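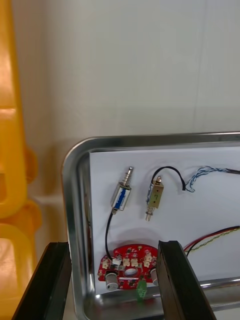

I've become a real believer in teaching robots by doing the job with them, and the job that won me over is kitting: picking out the right small parts and laying them together in one place. It sounds dull and I love it. Written down, the job is one line. Then you drive the arms yourself and find out how much your own hands never bothered to tell you! Take a round red circuit board lying on paper in a steel tray. You bring one open finger down on each side of it, and now you have to choose where to squeeze, how low to go, and how to stay clear of the wires lying nearby. I couldn't have written those choices down beforehand. I could only make them, and that's exactly what a demonstration records.

At Skunden we did 146 demonstrations in July, and I'd have happily done more. The first 20 were awful (mine especially), all hovering and second tries. I used to want those thrown out. Now I'd keep a good share of them, as long as the recovery is clean, because a robot that has only ever seen perfect grasps has no idea what to do after a bad one.

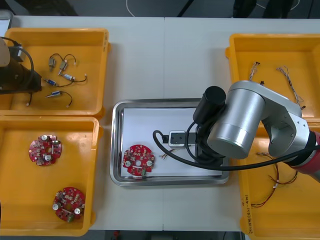
A board and a bundle of wires on the tray paper, with the right arm above.

Wires are where I get most excited. A board keeps its shape, but a harness takes a new one every time you put it down, and people handle that without a thought. If you want that skill in a machine, I think showing beats telling by a mile.

My one plea is to vary the starting layout. Move the parts, turn them, let them tangle a little. I would take 100 runs from messy bins over twice as many from tidy ones, and I'd let three different people drive, too. We all reach differently, and the robot should get to see that.

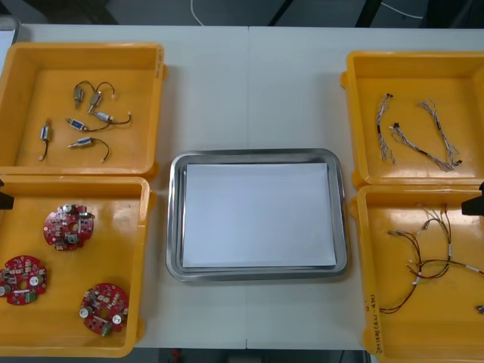 Parts in the four yellow bins, with only paper in the tray.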